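## Chapter 10: The Bed as a Work Surface

Most of us learned to fold clothes standing beside a bed, usually next to somebody older who did it faster, and most of us have never thought much about the bed itself. In this chapter we will. A bed is the largest clear surface in many homes, and it sits at a height that is kind to some backs and rather hard on others - more on that in Section 10.2, where Zulmira Patrício describes the 48 bedrooms she visited for her housekeeping course at Magalhães.

Before you fold anything, look over the cover. A duvet gives under your hands, so small creases in the cloth on top are harder to press out than they would be on a table. Smooth the duvet from the middle toward the sides and take your time about it.
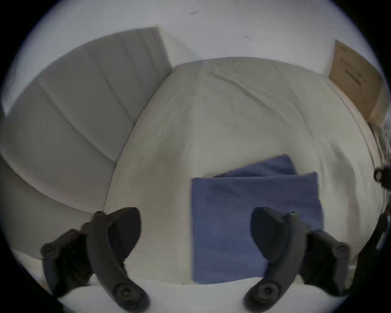
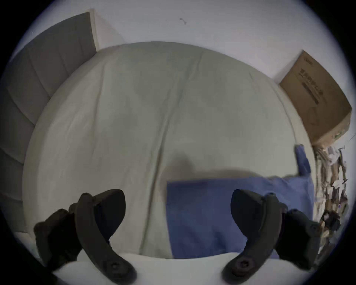

*Figure 10.1. Pale duvets as folding surfaces. First picture: a folded blue cloth lying flat on the bed. Second picture: soft wrinkles and a faint fold line in the cover.*

Keep both pictures in mind as you read on, and if you have a bed nearby, go and run your palm across it! You will want a square cloth, a towel and one long-sleeved shirt for the first exercise. Start with the cloth, folding it in half and then in half again, and leave it on the bed while you read Section 10.1.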